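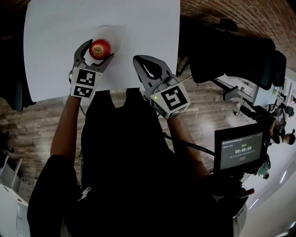 Tack Room Talk

OK so I finally caved and bought the Feltia saddle pad everyone at the barn keeps raving about, and wow, it stays put!! Did 16 miles of trail with Myrtle and not one slip.

Only gripe is the billet loops. Way too short for my girth, so I just leave them undone.

Washed it cold and hung it over the fence, and the hair came right off with a curry comb.

Rodica wants the navy one for the August show. Anybody know if Mudeck still has it for 73 bucks?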